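Plultham Toy Safety Claims, data card

Version: second release, September
Maintained by: the Plultham list
Format: one CSV file, UTF-8, one row per claim

What it is

A table of 100 safety and age claims copied from toy packaging and shop listings, with a note on whether we could find anything behind each one. Mostly we could not. Please read the limits before you quote a percentage from it.
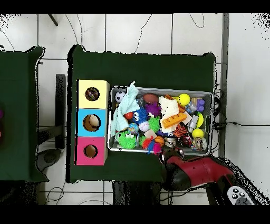
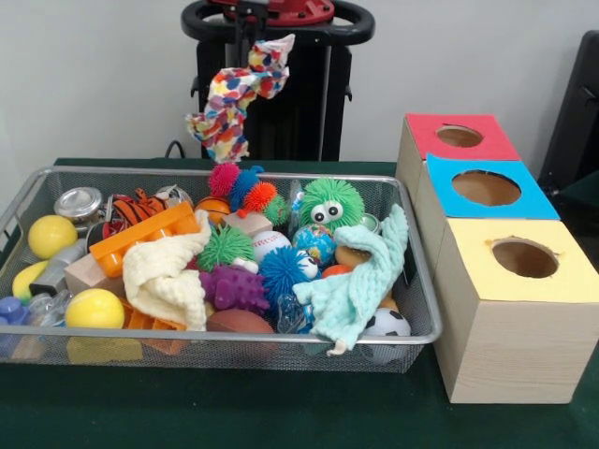

Small toys in trays, on green cloth.

Where the rows come from

Of the 100 claims, 45 were copied from boxes and tags and the rest from online listings. We wrote to the seller each time and waited 30 days. A reply saying "our products meet all standards" is coded as no evidence. So is a certificate for a different item, and we got several of those.

Columns

claim_text: the wording as printed, typos kept
claim_type: age, material, washing, choking or other
source: box or listing
evidence: none, partial or full
reply_days: blank if the seller never wrote back

Known problems

The sample is whatever we came across. It leans toward cheap goods and says nothing useful about the toy trade as a whole, whatever the first release implied.

"Partial" is a weak code. Two of us coded the same rows and disagreed on 24 of them, almost all between none and partial. We settled these by talking, so don't treat the final column as two independent opinions.

"Non-toxic" appears often and we still don't know what most sellers mean by it. It is filed under material for want of anywhere better.

Rows from the Bunnag listings were pulled before those pages were rewritten. The old wording is kept.

Not included

No lab tests. No injury figures. The Gireretti age chart was left out because we could not learn who drew it up or on what basis.

Loading

Any spreadsheet will open it. The Nalix import script from the first release drops blank reply_days rows without warning, so don't use it.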